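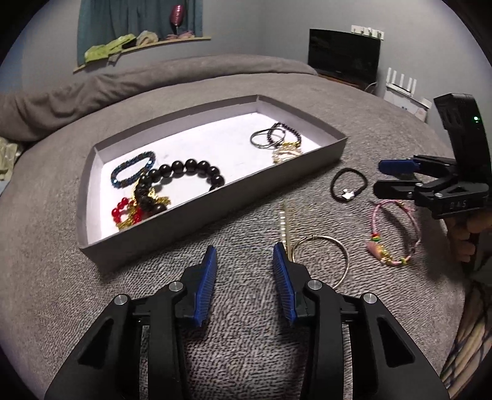

Bracelets in an open tray and on a grey blanket.

Old bracelets wanted for the Pirkitwood exchange table

41 shares | 6 comments

The exchange table in Pirkitwood will take bracelets and other small jewelry again in April, and people who want to give something are asked to sort it at home before they bring it. The table is organized by the Darkimano repair shop together with the Lopes bead store, which stand next to each other on the main street.

Last year the table received 2,860 pieces. The greater part was bracelets, and many of them arrived in one bag, with chains and cords knotted together. The shop needed 12 evenings to separate them. Some elastic cords did not survive this work, and the beads from those were given to the children's craft corner.

For this reason the shop now asks for a simple order. Bead bracelets should be put together in a shallow box or tray, where they can lie next to each other. Thin chains must be closed at the clasp and each one wrapped in a piece of paper. Cord bracelets with tassels or charms should stay outside the box, because the threads catch easily on metal parts. Plain hoops and bangles can come without any wrapping.

The shop recommends to do the sorting on a bed or on a blanket. Small beads do not roll far on cloth, and a loose clasp is easier to find there than on the floor.

Broken pieces are also welcome. Lopes will restring bead bracelets during the exchange, as long as no more than a few beads are missing. A missing charm is not a problem. Watches, earrings for pierced ears and anything with a sharp edge will not be accepted this time.

Every person who brings jewelry receives a paper token for each piece, up to 8 tokens, and can use them to choose other pieces from the table. Tokens from last year are still valid. Pieces which remain at the end will go to the Skarel secondhand store, where they are sold for a small price. The money pays for new cord and clasps.

The organizers expect roughly 2,000 pieces this year, as the table will be open for a shorter time. Boxes can be left at the repair shop from 10 in the morning until 5 in the afternoon. They should have a name on the lid if the owner wants the box back.

Related news
Bead store moves its evening class to the back room
Repair shop now accepts belts and small bags
Pirkitwood library looks for spare buttons
Skarel opens a second shelf for children's clothes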